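Robot Software 2, notes for week 3: wrist views, segmentation, and getting from pixels to a gripper command

Notes by Abrehet Negussie. Labs run by Hiwot Gidey. Updated January 30, 2025, replaces the version with the wrong sign in the gripper section.

Read before lab. Not a substitute for coming to lab.

0. Where we are

Last time: frames, transforms, why everybody mixes up camera-to-wrist and wrist-to-camera. If you still can't say which one your calibration file holds, go back and do the exercise with the paper cube. You'll lose a whole afternoon otherwise.

Today: what the perception node gets from a fisheye on the wrist, what it has to throw away, and what the controller expects back. Planning is next week, only a little at the end.

Handout code is in the Mundham repo, folder week3. The logger is Druletti, same as before. Viewer is Brallen. Don't install your own versions, the course image has the right ones.

1. The pipeline, short

Raw image comes in. Timestamp attached at the driver, NOT when your callback runs. Then: undistort (or don't, see 2), mask the fingers, estimate finger opening, find candidate objects on the work surface, publish. Controller reads the newest message and interpolates.

Camera runs at 60 Hz. Perception node publishes at 20. Controller wants something much faster than that, so it holds the last target and filters. That means your perception message can be late but it can't be out of order. Out of order messages = jerk in the arm = Hiwot hits the stop button = you restart the lab sheet.

Rule for this course: drop anything older than what you already published. One line of code. Half of last year's groups left it out.

2. To undistort or not

People always want to undistort first. Looks nicer. Costs you the edges, which on a wide lens is where the fingers and a lot of the context live. If you rectify to a pinhole model with a sensible focal length you throw away most of the outer ring, and if you keep the ring it gets stretched so badly that any detector trained on normal images goes wrong there anyway.

Options:

Work in raw fisheye coordinates and only convert single points to rays when you need them. This is what we do. Ray lookup is a table, computed once at startup.

Rectify a small crop around the grasp area. Fine for fine alignment. Group project people may want this.

Rectify everything. Please no.

Remember that a straight table edge is a curve in raw coordinates. So don't fit lines. Somebody will run a line detector on the raw image and get nothing, or get the finger edges. Fit on rays: a straight edge in the world gives rays that all lie in one plane through the camera center, so you are fitting a plane normal. Two lines of linear algebra, it's in the helper file.

Also the vignette. Pixels outside the image circle are not "dark objects", they are nothing. Mask the circle once, store it with the calibration. If you compute mean brightness for auto threshold and forget the mask, your threshold comes out too low and you'll wonder why.
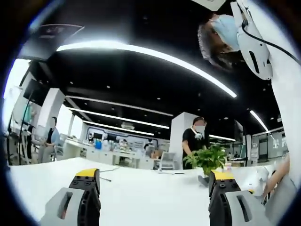
Segmentation by color is the cheap way to get finger opening, and it's where we start before anybody touches a network. Convert to HSV, threshold on hue and saturation, keep connected blobs, drop the small ones. The tips are yellow on black jaws for a reason, over a white table that's about as easy as it gets, and with the jaws wide open you get two well separated blobs, one per side. Prior on location helps a lot: the fingers can only come up from the bottom of the image, so search a fixed band there and ignore everything else. Without the band, anything yellow in the room is a finger. Plant leaves are closer in hue to yellow than you think, espescially under LED strips, and the pot here stands just left of the right tip, so set the upper hue limit carefully and check it in Brallen before you trust it.

Order of operations, so the code matches the sheet:

circle mask
band mask
HSV threshold
open, then close (small kernel)
connected components
keep the largest blob left of center and the largest right of center
centroids to rays
angle between rays to opening, using the lookup from calibration

If one blob is missing, publish opening = unknown. Do not publish zero. Zero means closed, and the controller will beleive you.

If both blobs merge, that's the closed case or close to it. Handle with blob width. Threshold is in the config, don't hard code.

3. Exposure, and why your threshold moves

Bright strips on a black ceiling, white surface below. Auto exposure has to pick. When the wrist tilts up, more of the strips come into view, the camera pulls exposure down, and your nice yellow drifts toward brown. Tilt down to a white table, same problem from the other direction. So thresholds on value (the V in HSV) are nearly useless. Saturation is better, hue is best, none is perfect.

What to do:

Lock exposure if the driver allows it. Ours does. Set it looking at the table, not the ceiling.

Lock white balance too, people forget.

If you can't lock, normalize using a known patch. The gray finger shell works, it's always in the same place.

Overexposed wall regions: hue there is garbage. Saturation near zero. Make sure your saturation floor is above that, then they fall out by themselves.

Motion blur is a separate thing. Shorter exposure, more light. Don't try to fix in software.

4. Background, people, and what counts as an object

The detector will give you boxes for everything. Chairs, screens, cabinets, people standing behind the table. You want things on the table within reach. Three filters, in this order:

a) Ray-plane test. Take the bottom center of the box, make a ray, intersect with the table plane (from calibration and current wrist pose). If the hit is outside the table polygon, drop it. This kills most of the room.

b) Distance. Anything past reach plus a margin, drop. Margin in config.

c) Class list. Person is never a grasp target. Also never just dropped. Person goes to the safety topic, separate message, and that one does NOT pass through filters a and b. A hand coming down at the edge of the image over the table matters more than any object you detected. A head close to the lens matters too, and it may show up tilted at a weird angle because the wrist is tilted, so the detector's confidence drops. Use a lower threshold for person than for everything else. False alarms are OK here. Masks and odd poses both lower the score as well, don't assume a face.

Thin things: cables. Box detectors are bad at cables. A thin cable lying across the table gives either no box or a huge one that's mostly table. For lab we treat cables as keep-out area, from the segmentation head, dilated. A pale cord on a white surface will be missed by anything color based, and you should write that down in your report as a known failure instead of tuning for two days.

5. Messages

Same format as week 2 with these fields added:

opening (float, meters, NaN if unknown)
opening_valid (bool)
objects (list, sorted by distance, nearest first)
person_near (bool)
stamp (from driver!!)

Keep at most 8 objects. If there are more, send the nearest 8. Controller doesn't care past that and the log files get silly.

Druletti records all of it. Play back with the image stream next to it and step through by hand at least once. You find bugs in five minutes that way that no unit test will show you. The usual one: left and right swapped because the image got flipped in the driver config. Everything works until the gripper has to go sideways.

6. Latency

Measure it. Don't guess. Method from lab: close the gripper by command, log the command time, find the first message where opening changes. The difference is the full loop, includes mechanics. Then do it again with a light switched on in front of the lens, that's camera plus perception only. Subtract.

Report the median and the worst case. Not the mean. The mean hides the stalls.

If worst case is much larger than the median, look at: garbage collection, logging to disk in the callback, image copies. Usually image copies. Pass the pointer.

Correction for motion during the delay: use the wrist pose at the image stamp, not the current one. The pose buffer has a lookup by time. Michalski's buffer wrapper (in Mundham, under common) interpolates for you, but it silently returns the newest pose if you ask for a time in the future. Check clocks are synced before you blame your transforms.

7. Bit of planning, just so the lab makes sense

The planner for now is dumb on purpose. State machine with 3 states: search, approach, grasp. Search: sweep slowly until a valid object shows up in a few messages in a row. Approach: go to a point above it, keep updating the target. Grasp: straight down, stop updating (you lose the object between the fingers at close range anyway), close.

Any state plus person_near = hold. Hold is not a state you leave on a timer. Operator clears it.

Transition from approach to grasp needs opening_valid true AND opening bigger than object width plus margin. Skip this and you push the object across the table.

8. Lab sheet, hand in per pair

Part A. Finger opening node. Plot of opening against commanded opening, full range, both directions. Comment on hysteresis if you see it.

Part B. Table filter. Record one minute of log with the wrist moving by hand. Show boxes before and after. List what got through that shouldn't have.

Part C. Latency, both methods, median and worst.

Part D. One failure you could not fix. Half a page. This is graded, and "none" gets no points.

Use the course logs if the arm is taken. Book slots with Hiwot, not with me. Code goes in your branch, the plots in a PDF, names on the first page.

Reading for next week: the chapter on sampling planners, skip the proofs. Bring your wrist calibration file, the one you fixed.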